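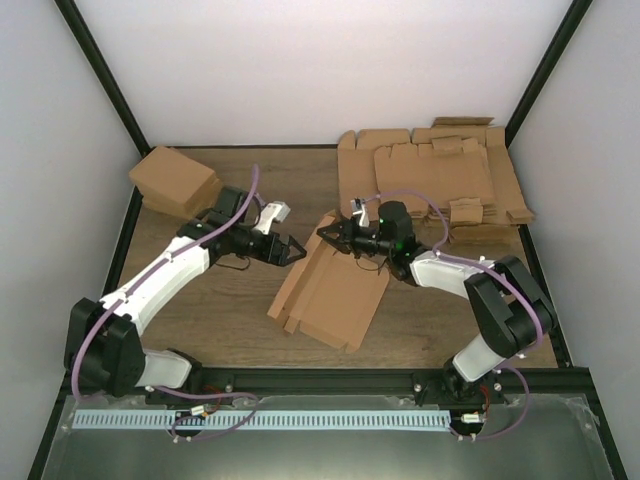

Chapter 4. Packaging and the Cost of Empty Space

Most of what a shipper pays for is air. Sounds like a joke until the first freight bill shows up. Carriers charge by weight or by size, whichever comes out higher, and for light goods it's nearly always size. So the box matters. Plain cardboard packaging, the kind on the wood-grain work surface at the opening of this chapter, is cheap to buy and expensive to get wrong. Too big and you pay to move nothing. Too small and the product gets crushed, comes back, gets shipped again. Two trips, one sale.

This chapter is about picking the box. Later ones cover pallets and returns.

4.1 Two kinds of weight

Actual weight – what the scale says. Dimensional weight – length times width times height, divided by a number the carrier sets. That number is called the divisor. Smaller divisor, bigger bill. Students mix this up every term, so write it on the inside cover.

Quick case. Bresari sells lampshades. Very light, very bulky. For years the shipping room used one carton for everything, 18 inches on each side, and stuffed the gaps with paper. Khang Tạ took over the room in March and pulled one month of orders: 2,954 parcels, nearly all of them billed on size. The fix was dull. A second, flatter carton for the small shades. Same tape, same paper, less of both. The smaller parcels dropped into a cheaper rate band and the bill went down the next month.

Note what he didnt do. No new carrier, no new software. He measured the product first, then the box.

4.2 How many box sizes?

More sizes means a closer fit. Also more shelf space, more reordering, more chances to grab the wrong one when it's busy. Nowakowski, a mail-order tea firm, once stocked so many cartons that packers gave up and used the four nearest the bench. The rest went soft in the damp.

Sandamali Cassim, who ran that floor, suggests starting with your last 200 orders. Sort by volume. Look for clumps. Each big clump gets a box, everything else goes in the next size up. Crude, but it works for a small firm and takes an afternoon.

4.3 Strength

Covered fully in Chapter 5. For now: strength depends on the board, the stacking and the humidity, and a box thats been used once is weaker than a new one. Stacked column style, corners over corners, a carton holds far more than when the layers are crossed. Crossed layers are steadier though. Trade-off, see Table 5.2.

Terms to know before going on

Divisor
Dimensional weight
Void fill – anything put in to take up space
Inside dimensions – what the box holds, always less than the outside. Carriers bill on outside.

Before class

Find a parcel you got lately. Measure the outside, then the product. Work out how much of the volume was product. Bring both figures, and the box if you still have it.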